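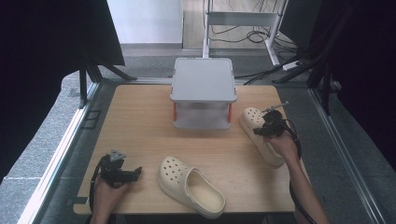

How to watch a robot training demo without being sold to

Reading time: 5 minutes
Last updated: March

I have been to enough automation open days to know how they go. There is coffee, there is a short film with drums in it, and then a machine does one thing well while a man in a branded fleece stands between you and the part you wanted to see. The Lolitz open day was better than most, mostly thanks to Chunhua Fang, who ran the hands-on station and didn't mind being pestered. I still came away with doubts.

What follows is the method I used there. It should work at any demo where people are showing a machine how to handle ordinary objects.

Step 1. Work out who is doing the work

At the station I spent the longest at, the work was a pair of cream clogs and a gray plastic stand on a wooden table. A person had a black gripper in each hand, both cabled. One clog was up off the wood, held near the heel by the right gripper. The other lay on its side. The left gripper was open with nothing in it.

So the skill on display was a person's skill. The idea is that the recordings go into a model later, and the model drives a robot. That may well work. But half the visitors near me were saying "look how gentle it is," and the gentle thing was somebody's wrist. Before you admire anything, follow the arm back and see whether it ends in a shoulder.

Step 2. Ask what the task is, in one sentence

You want a start and a finish. "Handling footwear" is a department, so keep asking. Fang's answer was plain enough: both clogs go up on the stand, side by side, toes the same way. I wrote that down and read it back to her, and she added that a clog hanging off the edge counts as a miss.

If the person at the station can't give you a sentence like that, move on to the next table. You can't judge an attempt if you don't know what a good one looks like.

Step 3. Ask how many, then ask how many got thrown out

The poster by the door said 4000 demonstrations. I asked how many of those were shoes. The answer was 1034, and of those, 588 had been kept after checking. The rest had a dropped shoe, a late start, or a hand wandering somewhere it shouldn't.

I don't hold that against them. Throwing away bad recordings is what you'd hope for. I do hold it against the poster, which let the big number stand there by itself. Write down both numbers, and note whether you had to ask for the second one.

Step 4. Look at what has been made easy

Every demo setup has help built into it. Go through this before you let yourself be impressed:

- The background. Ours had black curtain panels on both sides and a white wall. My hallway has coats in it.
- The number of things on the table. One stand and two shoes is a tidy world.
- The object itself. A clog has a thick sole and no laces. Ask to see a sneaker with the laces undone, or a soft slipper.
- The color. Cream on pale wood is a fair choice, I thought, and a bit harder than it needed to be. Credit where due.
- The starting position. Ask whether the shoes are set down the same way each time or just dropped.

Fang said they vary the starting position from a printed list. I asked to see the list. She had it in a binder, and it was long and dull, which made me trust it more than anything in the film.

Step 5. Try it yourself if they let you

They did let us, after lunch. Hold the grippers loosely. Everyone squeezes too early, me included, and then the shoe turns as you lift. Go in near the heel, close slowly, and wait a beat before you raise it. Watch your cables too – I had one wrapped over my wrist by the second try.

I got both clogs onto the stand on my fourth go and felt far too pleased about it. Then I tried to imagine doing that 700 times in a row. Ask who does the recording, how long their shifts are, and how often they get to sit down. At Lolitz the answer was short sessions with a break between them. At the Allinik stand down the hall I asked the same thing and got handed a brochure.

Step 6. Ask to see the robot do it, unedited

This is where I was let down. There was a video of a robot arm doing the shoe task, supplied by Pan, who build the arm. It was nicely shot, it had cuts in it, and it was playing faster than real life. I asked for one full attempt at normal speed. That wasn't available on the day.

Maybe it exists. Fang said it did, and that it was slower than people like. I would have been happy to stand there and watch something slow. If you are thinking of spending money, make this a condition: one object you brought yourself, one attempt, normal speed, with the failures left in.

Step 7. Get the boring answers before you leave

Have these on a card, as you will forget them by the time the snacks come out:

- What happens when it drops something? Does it stop, try again, or carry on as if the shoe were there?
- Who resets the table between attempts?
- If I change the stand, do you need new recordings?
- Who owns recordings made in my building?

The third one got me the most useful reply of the day. Fang said a different stand would probably mean some new recordings, and she wouldn't promise how many. A salesman from Flondetti had told me an hour before that his system would "just adapt." I know which of the two I'd call back.

What I'd do differently

I would get there early, when the stations are quiet and the staff haven't gone hoarse. I would skip the film. And I would bring a shoe with laces in a bag – I meant to, and left it by the front door.

This site uses cookies to remember your settings. By continuing to read you agree to our use of cookies. Accept | Manage choices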